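Mar 21, 2018

## Kindorska cuts compartment size on bakery gift boxes, citing breakage

Packaging supplier Kindorska has revised the divider layout of its six-piece bakery box. The change applies to orders placed from the start of next quarter. Existing stock of the older layout will be sold through under its current part number, and the two versions will not be mixed within a carton.

The older layout used compartments sized for the largest item a customer was likely to pack. Smaller pieces could slide and tip during delivery, and most of the claims filed in February concerned chipped edges. The lid and outer walls were not identified as a cause. The new layout narrows each compartment and raises the dividers to just below the lid.

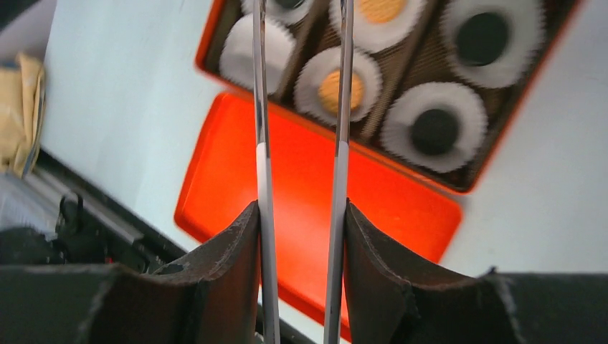
Mahmoudi, a regional bakery wholesaler, tested the revised box on its own delivery routes before the change was approved. The trial covered 1000 boxes of the old layout and 1000 of the new one, packed with the same assortment and sent over the same roads. Claims were logged at the receiving store, before the boxes went on the shelf. The old layout produced 34 claims. Kindorska has not released the figure for the new layout but described it as low enough to proceed.

The trial did not include parcel shipping. Boxes sent by parcel are turned on their sides more often than boxes moved on bakery racks, and the supplier advises customers to keep using a padded insert for that purpose. A separate parcel test is planned. 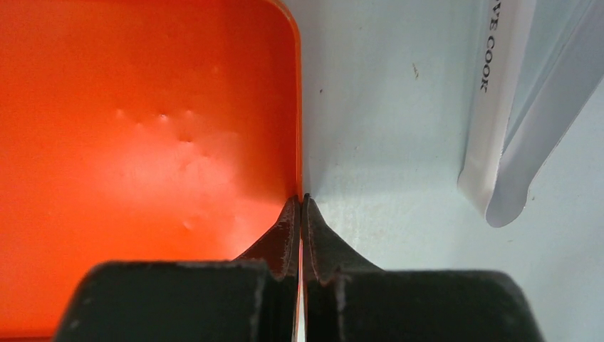

Outer dimensions stay the same, so pallet patterns and shelf labels do not need to be changed. Inner dimensions are smaller in both directions. Bakeries that pack items in paper cups should measure the cup at its widest point, including any flared or pleated edge, and compare it with the new drawing. Items topped with a raised decoration should also be checked for height under a closed lid.

Urkovine, which distributes the box to independent shops, will accept returns of unopened cartons ordered in the old size. It currently holds 3668 boxes of the older layout in its warehouse. Returned cartons must carry the original lot label.

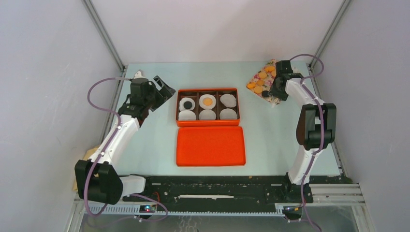 List price is unchanged for full cartons. The surcharge for split cartons goes up slightly, which the supplier attributes to the extra time needed to fit the taller dividers. Rorkier, the contract converter that cuts the divider stock, has already switched its tooling and will not accept further orders for the old part. Replacement dividers for the older box will be available until the remaining supply is used.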